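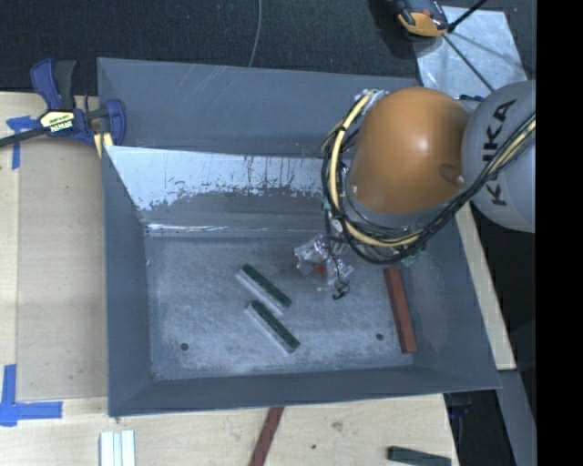 Minutes of the Monday meeting, packing floor working group, Bredberg

The meeting opened at 2 p.m., a little late, as the coffee was slow in coming and everybody was glad to wait for it. The minutes of the last meeting were read and accepted, with one correction to the spelling of Drurell.

1. Bin picking kit from Drurell

Most of the afternoon went to this item, and the chair thanked everyone for their patience. The kit on offer covers the gripper, the hose and cable set, the picking software and 11 months of support. It does not include the arm, and the quote assumes that we would supply our own KUKA.

The shipping side spoke warmly of the idea, and reminded us how much bending over deep metal bins goes on in a normal shift. Maintenance was friendly toward it too, but asked for a proper look at how the cables are routed when the arm reaches down near a side wall. There was a good long talk about scuffed and shiny bin walls, and whether glare would bother the software. Drurell's written answer on this was felt to be polite but thin, and we will ask again.

It was also asked whether long bars and short blocks can share a bin, as ours nearly always do. The sales letter says yes. The group would like that in the contract.

2. The other quote

Holzer has offered a similar package with a trial period of 32 days and a flat setup charge of $600. Several people liked the trial very much. Others pointed out, quite fairly, that Holzer's spare parts come by way of Jomov and that our last order from there took its time.

Agreed: no choice today. Purchasing will ask Drurell to match the trial, and maintenance will draw up a list of our most awkward parts to send to both firms.

3. Any other business

The bin labels are peeling again. New ones are on order. A request for a second fan by the loading door was passed along with everybody's good wishes.

Next meeting in November, same room.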